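Hellen Boden grundreinigen und neu einpflegen
Stand: 28.02.19, Autor: Musyoka Owino

Die Anleitung gilt für helle, glatte Kunststoffböden ohne werkseitige Versiegelung. Für Naturstein, Kork und geöltes Holz ist das Verfahren nicht geeignet. Im Zweifel das Datenblatt des Belags heranziehen.

Benötigt werden Grundreiniger, Pflegedispersion, zwei Eimer, Wischbezüge aus Mikrofaser, ein weißes Pad und ein Gummiabzieher. Grüne und schwarze Pads bleiben im Schrank, auf hellem Belag hinterlassen sie matte Kreise. Die Pflegedispersion von Zakusik lässt sich auch in kleinen Räumen gleichmäßig verteilen, andere Produkte gehen ebenso.

1. Vorbereitung
Bewegliche Teile ausräumen, Kabel hochlegen. Losen Schmutz saugen, dabei die Bürste einfahren. Klebereste mit einem Kunststoffspachtel flach abheben. Anschließend nebelfeucht vorwischen und den Boden abtrocknen lassen.

2. Grundreiniger auftragen
Den Reiniger nach Etikett in kaltem Wasser ansetzen. Warmes Wasser verkürzt die Standzeit der Lösung auf der Fläche. Abschnittsweise satt auftragen und 15 Minuten einwirken lassen. Die Lösung darf nicht antrocknen — bei Bedarf nachlegen. 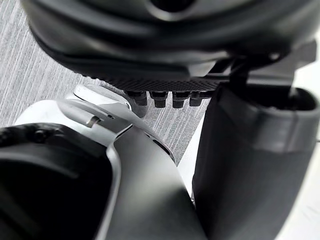

Striche von Gummisohlen und Rollen lösen sich meist schon in der Einwirkzeit. Was bleibt, mit dem weißen Pad und wenig Druck nacharbeiten, immer in Längsrichtung der Bahn. Gelbliche Verfärbungen unter Gummifüßen sind dagegen häufig Weichmacherwanderung. Sie sitzen im Belag und lassen sich nicht auswaschen.

3. Aufnehmen und neutralisieren
Schmutzflotte mit dem Abzieher zusammenziehen und aufnehmen. Zweimal mit klarem Wasser nachwischen, Wasser jeweils wechseln. Danach den pH-Wert auf der noch feuchten Fläche mit einem Teststreifen prüfen. Liegt er deutlich im alkalischen Bereich, ein drittes Mal spülen. Auf Reinigerresten haftet die Pflege schlecht und wird fleckig.

4. Einpflegen
Dispersion unverdünnt und dünn auftragen, an der Wand gegenüber der Tür beginnen. Die zweite Schicht folgt quer zur ersten, sobald diese trocken ist. Fenster während der Trocknung geschlossen halten, Zugluft führt zu Ansätzen.

Möbel frühestens am nächsten Tag zurückstellen und nicht schieben. Nass gewischt wird in den ersten 5 Tagen nicht, trocken saugen ist zulässig.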